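Skondivine Shelf-Picking Kit, Mark 2

For people building a picking arm in the garage, the basement, or the corner of a shared workshop that the lathe people haven't claimed yet.

SKU 2401
Updated 2020-06-02
Price: $600 for the kit, arm not included. We know. Keep reading.

What it is

The Skondivine kit is everything that goes around a small robot arm to teach it to take a thing off a shelf and put a thing back. You supply the arm, the computer and the patience. We supply the head mount, the wrist guard, the gripper pads, the wiring loom, the calibration boards and a manual that was rewritten in October after several customers wrote in about the old one. Some of the letters were quite long.

It started as a home build in Menham, on a bench shared with two kayaks and a freezer. The Mark 1 could pick up a tin of soup and could not be persuaded to let go of it. The Mark 2 lets go. Most of the engineering budget went into that.

What's in the box

- Fonder head mount, adjustable, fits a person or a mast. Fold-down camera plate, colour grey, because grey is what the supplier had.
- One pair of Schwerdtfeger gripper pads, soft silicone, with a spare pair for when you leave the first pair on the heater.
- Wrist guard and cable sleeve
- Wiring loom, 39 crimped connectors, all labelled, most of them legibly
- Four calibration boards, laminated
- Bag of fasteners. Metric. Please stop asking.
- Printed manual

Not included: arm, camera, power supply, shelving, anything to put on the shelving.

How the work goes

You wear the head mount first and do the job yourself, by hand, many times over. Reach, grip, lift, put back. The recordings give the arm something to imitate, and they give you a sound understanding of how dull shop work is. Only then does the mount go on the mast and the arm get its turn.

Set up on real shelving with real groceries. A foam block on a clean bench will teach your arm to pick up foam blocks on clean benches, and there is a limited market for that. Drinks bottles are our favourite test stock. They're cheap, they stand up by themselves, they slide when nudged, and clear plastic is a miserable thing for a depth camera to look at.

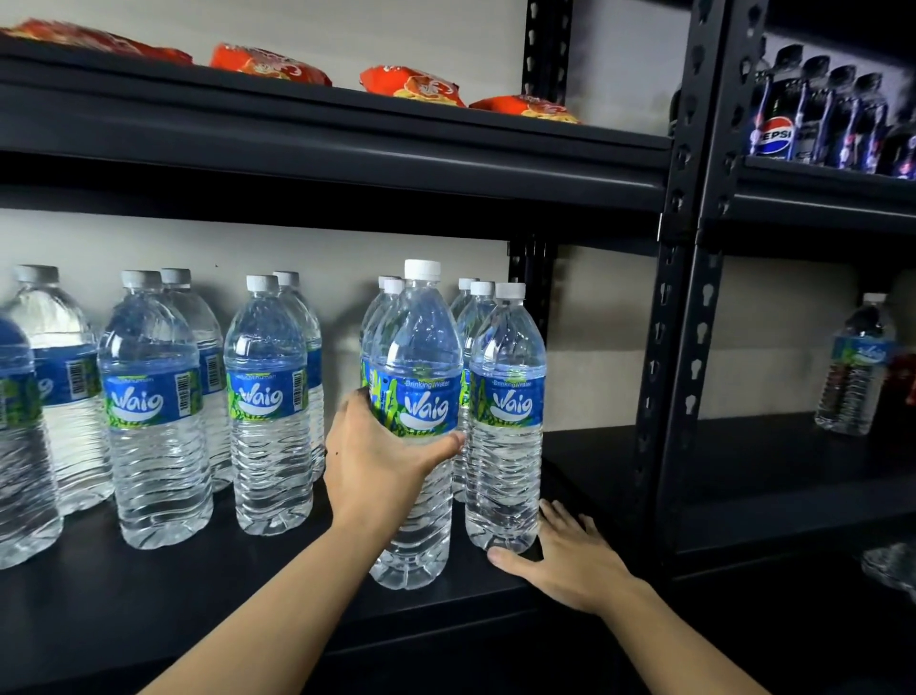

Grip low. Around the lower middle, under the label, is where a full bottle behaves itself. Take it by the neck and it swings, and a swinging bottle meets its neighbours with real enthusiasm. The Schwerdtfeger pads have a shallow curve that suits ribbed bottles and does nothing whatsoever for square ones. A flat pad is available separately if your household runs to juice cartons.

Pack the test shelf the way a shop would, with stock behind stock. An arm that has only ever met a single row will treat the second row as a personal insult. Once it can manage the front ones, start taking things from the back, and lay a towel underneath before you do.

Slotted steel uprights are worth having. You can move a board up or down one slot and find out, in under an hour, whether your arm has learned to reach or has simply memorized a height. Ours had memorized a height. We went back to the head mount for a week.

Fitting notes

The Fonder mount is tightened with the rear dial until it stays put when you nod. If it leaves a mark on your forehead, back it off a quarter turn and tell people it's a hat. Tilt the camera plate so that both your hands stay in view at full reach. Check this at the lowest shelf as well as the one at chest height, or you will record an afternoon of excellent footage of your own elbows.

Run the loom down the back, through the sleeve, and clip it at the belt. Every builder tries it down the front once.

On the mast, use the two long bolts. The short ones are for the plate. They will go into the mast holes, they will seem fine, and then the head will slowly bow to you during a run.

Calibrate with the boards after any knock, any shelf move, and any visit from someone who says they didn't touch it.

Specifications

Gripper opening: suits common drinks bottles, tins, small packets
Connectors: 39
Mount material: moulded nylon, aluminium plate
Mast fitting: long bolts supplied
Controller firmware: 2045 or later. Earlier versions run the wrist backwards, which some people have come to like.
Assembly: an evening, or two if you share the workshop

Questions we get

Will it work with my arm?
If the wrist flange has four holes in a square, very likely. If it has three, write to us with a photo. If you printed it yourself, write to us with a photo and a ruler.

Can I use it without the mast?
Yes, for the hand-recording half. Plenty of people never get past that half and seem content.

Does it handle snack packets?
After a fashion. Packets crinkle, sag and turn over, and the pads press harder than you'd want near a corn chip. Leave them until the bottles are reliable.

Returns

Thirty days, unused, fasteners still in the bag. Pads can't go back once they've been on a heater.

Related items
Schwerdtfeger flat pads, pair
Fonder mast, two-section
Spare calibration boards, set of four
Skondivine Mark 1 release spring (retrofit)
Menham bench clamp, large

Contact Skondivine | Shipping | Copyright Skondivine, Menham | Back to top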